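3.2 Household storage and disposal of leftover medicines

Households in the Ostlow area were visited in August, after the return bins at the Perrin pharmacies had been in place for one full heating season. Of the households approached, 86 agreed to a home interview and to a look through the places where medicines were kept. Interviews lasted 20 minutes and followed a fixed form. Products were recorded by type, by expiration status and by whether the outer box and leaflet were still present. Vitamins and herbal products were recorded only when the respondent described them as medicine.

The kitchen was the most common storage place, ahead of the bathroom and the bedroom. This agrees with the pilot work in Jernamard, where respondents gave the same reason: tablets taken with meals are kept where meals are prepared. Few kitchens had a place set aside for medicines. Boxes in current use stood on the counter or the windowsill, while products no longer needed moved to drawers and upper cabinets and were often forgotten there. Contact with ordinary packaging waste was frequent (Figure 4), and it matters for disposal, as items on the counter tend to be cleared in a single sweep.

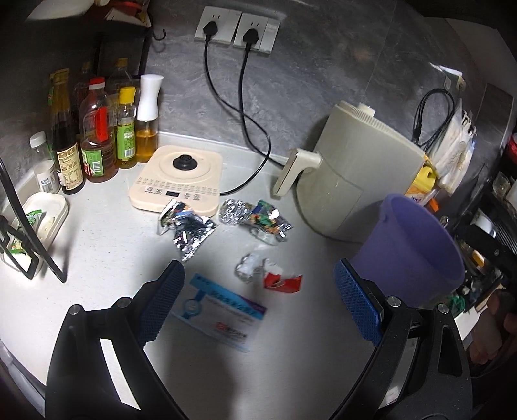
Figure 4. Medicine box on a kitchen countertop with crumpled wrappers. Photo: the author

Respondents were asked what they had done with the last medicine they did not finish. Household trash was the usual answer, followed by keeping the product for later use. Return to a pharmacy was reported less often than awareness of the bins would suggest. Most respondents knew that the bins existed – several could name the street – but did not connect them with small amounts such as a half-used strip of tablets. Liquids were treated differently from solid forms and were more likely to be poured down the sink, mainly to allow the bottle to be rinsed and recycled.

Outer boxes were commonly thrown away before the contents were used up. In 6 households the strips had been moved to a Flemex organizer, and in 5 of these the expiration date could no longer be read on at least one product. Loss of the box also removes the disposal notice, which is printed on the side panel or in the leaflet and seldom on the strip itself.

Two limits apply to these results. Disposal was self-reported and refers to one event only, so rare practices are likely to be missed. Households that refused the visit may also store medicines differently from those that accepted. The weight of returned material, taken from the bin records, is treated separately in Section 3.3.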